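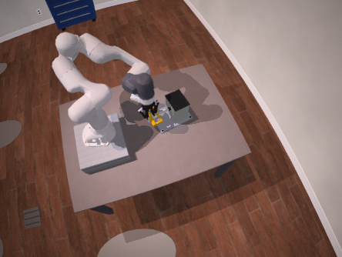 How long should a penetrating sealer be left on honed limestone before wiping?
Five to ten minutes for most water-based products. Residue left longer dries to a haze and has to be cut back with more sealer on a white pad.

Preparation

1. Wash with a pH-neutral cleaner. Vinegar and citrus products etch calcite.
2. Let the floor dry overnight. Damp joints block absorption.
3. Test an offcut first. Skordale tile from the October batch took two coats; the older stock took one.

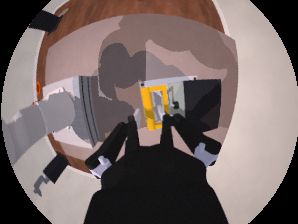 4. Apply with a lambswool pad in sections of around 6 square feet, overlapping the edges.

Polishing out etch marks

Start at 1,000 grit, wet, with light pressure. Move to 3,000 only when the scratch pattern is even under a low lamp. On a honed floor, stop at the grit that matches the surrounding tile.

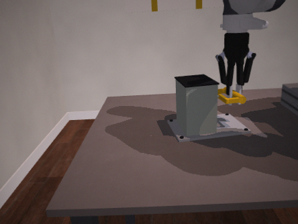
Rinse the slurry before it dries, then reseal the repaired spot. Keep standing water off it until the next morning. Grout gets its own coat, applied with a narrow brush.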